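Course notes, unit 5: Evaluating a packaged manipulation kit
Instructor: Elsa Engebretsen. Lab supervision: Renzo Farina.

5.1 What is being evaluated

The Kikier bottle-handling kit is sold by Kostitz as an add-on for humanoid platforms with two arms. The package consists of a grasp planner, a set of trained policies and a calibration routine. The platform and end effectors are bought separately. In this unit the kit is treated as a product under review: the question is what a buyer can check before signing, and which claims need a longer trial.

The vendor sheet makes three claims relevant to us.

Claim A. The planner accepts any bottle up to 500 ml without retraining.
Claim B. A new work surface needs 50 demonstrations.
Claim C. The policy runs with the robot standing, with no fixture between robot and table.

Claim A is the easiest to test and the easiest to misread. The sheet states a volume and says nothing about shape, wall stiffness or fill level. A soft-walled bottle deforms under the thumb, and the contact points shift after closure. Clear plastic also returns poor depth data. Record all three properties for every object you use.

5.2 Reference material

Read the material with claims A and C in mind. Pay attention to the direction of approach and to where the fingers sit relative to the cap. 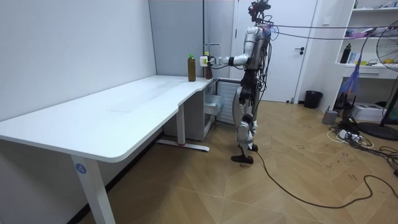
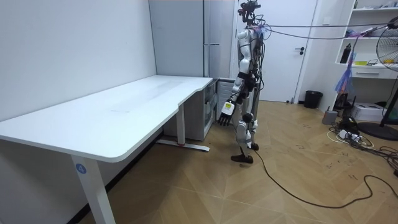
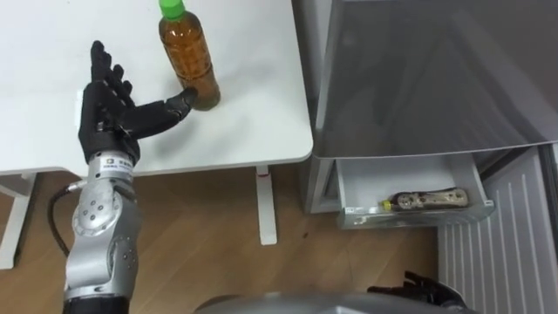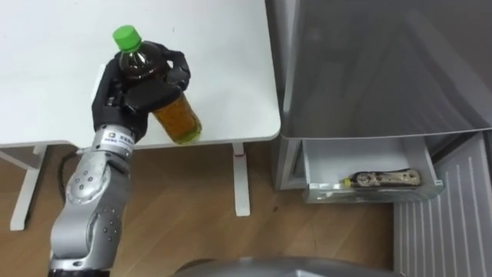 Fig. 5.1 Bottle handling at the white table. First and second: fixed room camera. Third and fourth: head camera, with the hand at the tea bottle and then closed around it.

5.3 Points for the written review

Approach. A palm-down hand covers part of the object from a head-mounted view. State whether the planner uses the last clear view before contact or keeps updating during closure. The Kikier manual is vague here — section 4 and the appendix disagree.

Contact. Note thumb position separately from finger position. A grasp just under the cap leaves most of the liquid below the hand, and the bottle can swing when it leaves the surface. A lower grasp reduces swing but brings the fingers closer to the table.

Clutter. Cables on the floor limit where a standing robot can step. Mark cable runs on your floor plan before testing claim C, and repeat the test from at least two standing positions.

Logging. Our May trial log has 569 entries, of which 200 were made with the stock calibration. Do not pool the two groups. Boutros, the second kit on the reading list, uses a different log format, so convert timestamps before you compare.

5.4 Cost and support

Kostitz licenses the kit per robot, with policy updates included for the first year. Calibration on site is billed separately. Kiltwood resells the same kit with a longer support period and a slower response time. For a lab with its own technician the direct license is the better fit. For a site without one, ask Kiltwood for the response terms in writing.

Hand in the review as two pages plus the object table. Renzo Farina has the blank table and the conversion script.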